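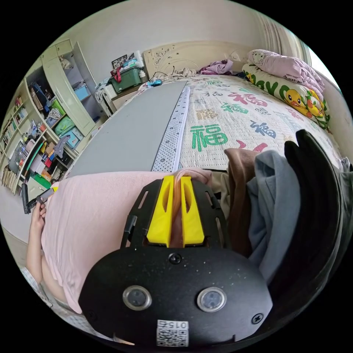
Sorting on the bed: pink fabric in front, brown and grey-blue pieces to the right, and a flat grey board laid lengthwise.

The bed is the largest horizontal surface in most homes, and for laundry it is usually the only one that will take a full load. A typical dining table has the length but is seldom free. An ironing board has the height and almost none of the width. The bed is wide and empty for most of the day, and its faults as a work surface are two: it is soft, and it is low.

Softness matters more than people expect. A fold is a crease placed under light pressure, and on a mattress the pressure goes into the springs. The cloth sinks under the hand, the edges drift, and a shirt that was square at the collar is crooked at the hem. The remedy is old and cheap. Put something flat and stiff on the bed and fold on that.

Bram Dewulf ran the linen room of a small hotel for 16 years and now advises housing associations on storage and drying space. He keeps a board for the purpose and regards the material as a secondary matter. "Stiff enough not to bow when you lean on it, smooth enough that jersey slides, and a colour you can see a hem against," he says. "After that I don't mind what it is." His own is a mid-grey. White cloth and black cloth both show up on it, and so does lint.

Lengthwise or across

Orientation is a matter of reach. Laid across the bed, a board gives a wide working front and very little depth, and suits trousers and pillowcases. Laid lengthwise, towards the headboard, it gives depth, and a long piece can be drawn down it and halved without being turned. It also divides the bed in two. One side then takes unsorted clothing and the other takes finished stacks, and the two are less likely to run into each other.

Dewulf works from the foot of the bed with the heap on his right. Left-handed folders generally reverse this. The heap should be within arm's length and should not be higher than the board is wide, or it slides.

The order of work

Large pieces come first. A bath towel or a loose shirt covers everything near it, and nothing small can be found until it has gone. Thick and structured items such as jackets and bags go to the outer edge, where they act as a low wall against the rest. They are dealt with last, and mostly they are hung.

After the large pieces come the mid-weights in any order, then knitwear, then the small items. Socks are left in a separate container throughout. Sorting by owner is done at the stacking stage and not before. Sorting first and folding second means that each garment is picked up twice, and in a load of 62 pieces the extra handling adds up.

Light colours deserve one check before they reach the board. Pale pink, cream and beige pick up dust and fibres from dark fleece, and a piece that has been lying against a black jacket should be shaken out once. A damp hand drawn down the cloth takes off most of what is left.

Picking up cloth

The point at which a piece is first gripped decides how much smoothing follows. A pinch in the middle of the cloth lifts it into a cone, with folds running down from the fingers in every direction, and it has to be spread again. A pinch at a corner lets it hang along its own edge. The second corner is then found by running the free hand down that edge, and the piece can be lowered onto the board almost flat.

With towels the hem is thicker than the field and can be found by touch. With shirts the shoulder seam does the same work. T-shirts in thin jersey are the awkward case, as the edge curls, and for these Dewulf lays the garment face down and straightens it from the side seams outwards. He allows two strokes of the flat hand per side. More than that stretches the fabric.

Choosing a board

Several firms now sell folding boards for home use. We tried two over the course of June. The Womari is a rigid panel with rounded corners and a faintly textured face. It lay steady on a firm mattress and rocked a little on a soft one. The Planotby is hinged and stores in half the space, but the hinge stands slightly proud and leaves a line in fine cotton. A felted mat from Van Leeuwen, which we borrowed, grips too well for towels and is better kept for knitwear, where some hold is useful.

Thickness is the figure to look at. A panel that bends under its own weight when held at one end will bend under a forearm. Length is next, and here the bed sets the limit. A board that reaches the pillows will be pushed out of line every time they move.

Where it goes afterwards

A long board is awkward in a small flat. It will stand behind a wardrobe if there is a gap, or slide under the bed on its flat side. Tralivow makes a pair of wall hooks for the purpose, fixed at the height of a door handle, and they do the job on a solid wall. On plasterboard they need proper anchors.

The low height of the bed has no such simple answer. Raising the frame on blocks helps a tall person and annoys everyone else. Dewulf kneels on a folded blanket for the first half of a load, stands for the second, and stops for a few minutes in between.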